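Hungate Forum > Prayer and Study > Listening prayer and the Tiedemann journal

fenwalker
Our home group has been asked to take up the Tiedemann journal for Lent, and before I say yes I'd like to hear from people who have used it. As I understand it you sit in silence for 20 minutes, write down whatever comes into your head, and then go back over it and underline the parts that are God. It's the underlining I can't get past. I've been a Christian a long time and what comes into my head is mostly the gas bill.

I've no quarrel with silence. My trouble is that the introduction (I borrowed a copy) tells you to expect a word "for someone else in your group" by the second week. What if there isn't one? I know our group. Somebody will feel they have to come up with something, and then somebody else has to go home and live with it.

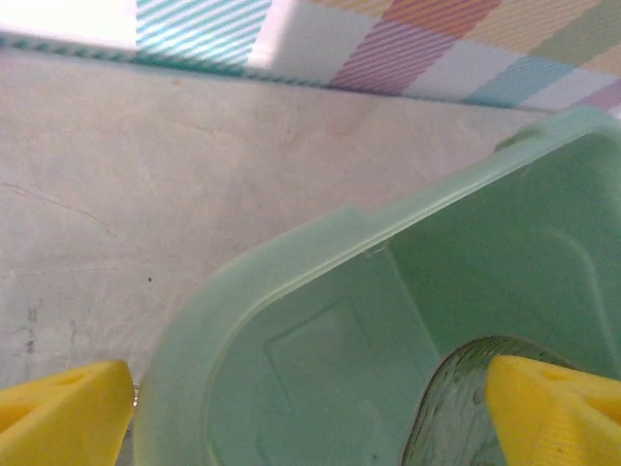

Mint-green container with a yellow gripper finger on either side

marrowfat
I did it last year, all the way through to Easter. The silence was good and I still keep it up most mornings. The writing got thinner and thinner. By the end I was padding to fill my 200 words, and if you are padding you are making it up, aren't you?

I didn't get a word for anyone. I said so when it came round to my turn and there was a bit of a pause, then we had coffee.

Old_Psalter
You're both being hard on it. Samuel needed Eli to tell him who was calling. Learning to listen has always been done with other people, and a notebook is a harmless way to start. I'd sooner have a group who get it wrong sometimes than one that never expects to hear anything at all.

fenwalker
Samuel didn't have a page with a box marked "What did you receive?"

I take the point about Eli. But Eli had been at it for years, and our leader did one weekend at Waline in February and came back with a boot full of journals.

Old_Psalter
That's a bit unkind. I was at Waline the same weekend and it was mostly walking and the Psalms. They hardly mentioned the journal. If your leader has made it the main event, have it out with your leader.
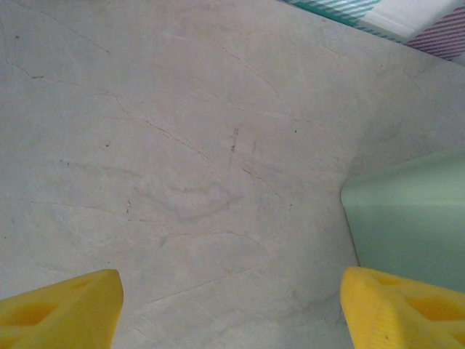 Kai Seidel wrote that he had stopped at week three, after a woman in his group was given a word about moving house and very nearly put hers up for sale. Her husband talked her round. He didn't blame the book so much as the rule that every word had to be shared the same evening, and asked whether any group had tried leaving it a week first.

marrowfat
We didn't, but I wish we had. Half of it would have looked silly by the next meeting.

tallow_and_wick
We left it a week. It helped. People came back and said "I think that was just me" and we could all laugh. Also we read a chapter of Mark first, out loud, so at least there was something to listen to. I wouldn't do it without a reading now. Sitting with an empty page and waiting seems to me to be asking for trouble.

The Batatix app version is worse, by the way. It buzzes if you haven't written anything.

fenwalker
It buzzes? In the silence?

tallow_and_wick
You can turn it off in settings. I never found where.

Old_Psalter
I'll give you the app. The app is dreadful.

On the reading, though, I agree completely, and I think the printed journal does suggest one. It's in small type under the date, so everyone skips it.
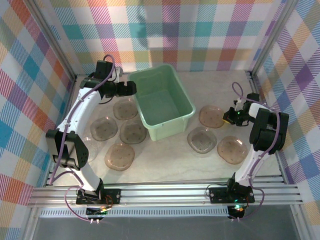

Hungate Prayer and Study Team

Hello all, moderator here. I've tidied the thread a little and taken out one post that named a group member. Please don't pass on what was said in other people's home groups, even kindly meant.

On the journal itself, no group has to use it. The team put it forward as one choice for Lent alongside the Mark readings. We haven't tested it on anyone and I can't tell you that it works, whatever working would mean here. Leaders have been asked to make the sharing part voluntary.

fenwalker
Thank you. "Voluntary" in a room with six of you and a plate of biscuits isn't very voluntary, but I'm glad it's been said.

I've spoken to our leader. We're going to do the reading, then the silence, and the notebooks stay shut unless somebody wants theirs open. I'm still not persuaded about the underlining.

Old_Psalter
Then don't underline. I use a pencil and rub most of it out.

marrowfat
Does anyone want my spare copy? Only the first few pages written on. Can bring it to the evening service, I'm usually there by 6.15.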